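Home | Explore | Lists | Saved | Log in

Telma Henríquez
What I'd put in a first-year budget for a two-arm sorting setup. Thread.

Last updated: September 2026

1/ We are planning the second station now, so I went back through what the first one cost us and what we forgot to ask for. Posting it in pieces, mostly for small groups who have to get a request approved before they can buy anything.
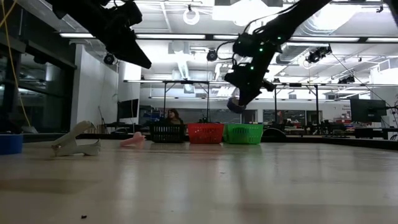
Josefina Bustos wrote back before I had the second post up, asking why anyone would pay for two arms when one arm and a conveyor would sort into bins all day for less money. Fair question, and it's the one our own finance office asked first.

2/ My answer to Josefina: if the parts are all the same and they always arrive the same way up, buy the one arm and the conveyor. Our parts are mixed and small. Some are rolls, some are odd shapes that have to be turned before they can go in a basket. A second arm lets us hand things over and reach both sides of the table. If you don't have that problem, don't pay for it.

3/ Start with the table. People put it last and buy whatever is left over in the catalog. We tried a light folding one in the first month and the whole top moved when an arm stopped short. Get the load rating in writing. Get the depth in writing too, and check it against the reach of the arms with the grippers on.

4/ Grippers are a separate line. Our first quote from Vornonitz had the arms with bare flanges and a note at the bottom that said "end effector not included." I missed the note. That put us back in front of purchasing in the first quarter, and they don't like seeing you twice.

5/ Put spare fingertips on the same order as the grippers. We go through them. Ordered alone they ship at 17 days for us, and the station sits there while you wait. I now keep 2 full sets in the drawer and reorder when I open the second.

6/ The cheapest line on the sheet is baskets. Plain plastic ones from a housewares store, one black, one red, one green. I had a quote for molded bins with a locating base and I turned it down. Different colors make it easy to talk about where a thing should go, and a cracked one is replaced the same afternoon.

7/ Same for the things you sort. Rolls of tape are good practice stock. They're cheap, they come in a few sizes, and you can buy more of the same next year. Write down the supplier and the item number on day one.

8/ Overhead mounting. If you hang anything from the ceiling, somebody from facilities has to look at it first, and they book weeks out. Call them before you place the order. We called after. The arms were delivered in August and stayed in their crates until the sign-off came.

9/ Cable. I budgeted zero for cable management and spent $800 on it by the end of the year. Sleeves, clips, longer leads, a second power strip, another set of clips. Just put the number in.

10/ Lighting gets left off too. A shiny or pale tabletop throws light back up at you, and a ceiling full of bright fixtures makes it worse. We looked at a matte mat from Esola and the sample was fine. I have it on the list for station two, but I wouldn't hold up a first order for it.

11/ Screens. Plan on at least one big monitor near the table that the operator can see without turning around. It's a small item and it always gets cut in the first round. Fight for it.

12/ Service contract. Mathias offered us a yearly plan with a loaner arm, Nirnum offered pay-per-visit. We took pay-per-visit the first year to keep the total down. I'm asking for the yearly plan this time. The visits weren't expensive, but each one needed its own purchase order and each purchase order took longer than the repair.

13/ Staff hours. I logged 112 hours of my own time on setup, and that doesn't count anyone else in the group. None of it was in the request. If your organization charges time to projects, it has to be in there or it comes out of something else.

14/ Leave floor space for people to walk behind the table. The room is shared, there are desks on the other side, and those folks were there first. We measured the arms' full reach, added the clearance our safety officer wanted, and that set where the table went. Do that on paper before the delivery date.

15/ Order I'd buy in, if I were starting over: facilities visit, table, arms and grippers on one quote, spare fingertips, cable, monitor. Baskets whenever you're at the store. Mat later.

16/ I can share the blank version of the spreadsheet. It has the lines and no prices, because ours were negotiated and I'm not allowed to post them. Message me and say what you're sorting.

Replies

marlow_bench: Did Vornonitz let you add the grippers to the original quote or was it a new one?

Telma Henríquez: New one. Different quote number, different approval, same salesperson.

Josefina Bustos: OK, handing parts over makes sense. I'd still like to see the cost per basket next to a conveyor cell. Send me the blank sheet please.

tidewater_ops: Number 8 happened to us. Ours was the sprinkler clearance.

k.brandt: Would you buy used arms for station two?

Telma Henríquez: Only with the controller and the service record. We looked at one pair and the seller had neither.

Show more replies | Share | Report | Back to top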